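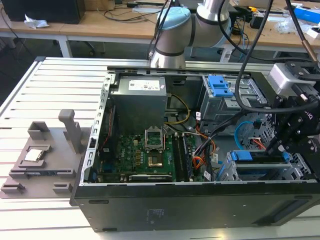
Disassembly Cell Log, Hinorier Laboratory, Jistlow Site
August 2019

Morning

The cell was returned to service at the start of the shift following the controller update. The task under test remains the removal of drives and processors from desktop towers for the Hako recovery project. The tower was laid on its side on the slotted work surface with the panel off, and the fixture plate was to the left of it. Homing was completed without error on both arms. The force limit for the gripper stood at 38 newtons, the same value used before the update.

The first 22 attempts on the blue drive latches were recorded as successful. On the next attempt, the fingers closed beside the latch and the arm continued downward. The force limit should have stopped the motion. It did not. The arm pressed against the drive cage until the operator used the emergency stop. No person was inside the marked area at the time, and no injury occurred. The drive cage was bent slightly at one corner and was straightened by hand after the power had been isolated.

The event was entered as a Category B fault, and the shift lead was informed. Automatic operation was suspended for the remainder of the day.

Afternoon

The motion record was retrieved from the Baxter server and compared with the record from the last session before the update. The commanded path was the same in both. The force reading differed. In the new record the reading falls to zero for 2000 milliseconds shortly before contact and then returns at full value. During that interval the controller treated the missing reading as no load and permitted the motion to continue. In the previous software a missing reading produced a protective stop.

The sensor cable was replaced as a precaution and the old one was tagged and placed in the fault cabinet. It has not been established whether the cable caused the loss of signal. A continuity check at the bench showed no break, although the check was made with the cable lying straight, and the fault may only appear when the wrist is turned.

Supervised trials were then carried out at reduced speed with the operator at the cell and the emergency stop within reach. The approach to the drive bays was repeated with the wrist held at several angles. One further loss of signal was recorded, shorter than the first, with the wrist turned near its limit. The replacement cable was already fitted at that point. Attention has therefore moved to the connector inside the wrist.

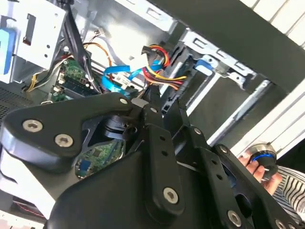
Gripper over the open case, with a hand at right.

End of shift

The previous controller software has been restored. The cell is to remain in manual mode until the wrist connector has been opened and inspected. The inspection is overdue in any case: the maintenance schedule calls for it every 3000 cycles, and the counter had passed that figure before the update was installed.

A request has been sent to the software group to restore the protective stop on a missing force reading and to add a test for it to the startup sequence. The written procedure for latch removal will be amended to state that the operator must confirm a live force reading before each run. The tower used in the morning run is to be kept for the fault review and must not be returned to the parts shelf.

Open items: wrist connector, replacement drive cage, signature on the fault form.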